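Why Soda Fizzes

December
By the Plukham Science Page
Reading time: 2 minutes

Soda is mostly water, with sugar and flavor mixed in. The fizz comes from a gas called carbon dioxide. It is the same gas you breathe out.

At a bottling plant, the drink is chilled first, and then the gas is pushed in under pressure. Cold liquid holds more gas than warm liquid does. The plant in Jondonstead fills 500 cans a minute this way, and each one is sealed right after it is filled.

While the can stays shut, most of the gas stays dissolved in the drink. That means it is spread out in pieces far too small to see. Some of it also sits in the little space under the lid, pressing down.
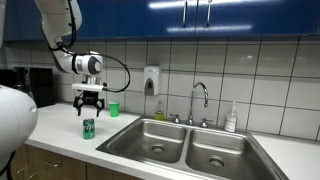

One reader, Barrera, wrote in to ask why soda goes flat overnight if the bubbles were in there all along. Opening the can lets the pressure out – that is the hiss. The gas can now leave the drink, and it keeps leaving until very little remains.

Bubbles need a place to start. Tiny scratches and specks of dust work well. Pour soda into a clear glass and look for lines of bubbles rising from the same spot. There is probably a small scratch at the bottom of each line.

Shaking a can mixes small pockets of gas into the drink. Each pocket gives new bubbles a place to grow. When the can is opened they all grow at once and push the soda out of the hole.

You can test this with raisins. Drop a few into a glass of fresh soda. Bubbles stick to the wrinkles and lift the raisins up – then they pop at the top, and the raisins sink again.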